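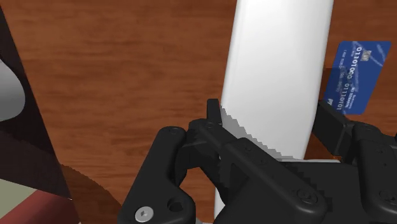

The gauge board at Plikstead was reading low again, according to the relief keeper, and had been since the August drawdown. The keeper at Tirnley wrote this into the log without comment and asked for the figure a second time.

It was 355. The line at Tirnley, on the same water, showed 365.

A difference of 10 millimetres over one pound of canal was within the tolerance for wind. There was no wind. The keeper checked the float, bled the stilling pipe and wound the chart back to the last good trace. The pen had drawn a straight line for six hours, then a small step, then another straight line. Water does not step. Boards do, when the bolts let go.

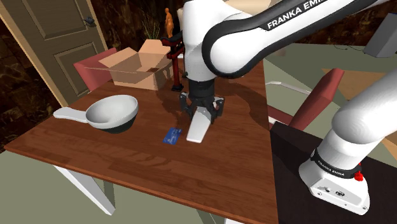
Wooden table, reddish-brown top.

At four in the morning the keeper walked the towpath to Plikstead with a level, a staff and a lamp. The Draso sluice was shut. The Mirani culvert was running clear. Every 100 metres there was an iron peg, and at each one the keeper took a reading and wrote it down, although only the last would matter.

The relief keeper was waiting at the board with the kettle on. They set the staff beside it and read it in turn. Both made it 365.

"So it's the board," the relief keeper said.

"It's the board."

They drank the tea. The board had been fixed in 2000, and the keeper had held the lamp for that job as well - it was the first night on the section. The top bolt came out by hand.

Home Stories Archive Submissions Contact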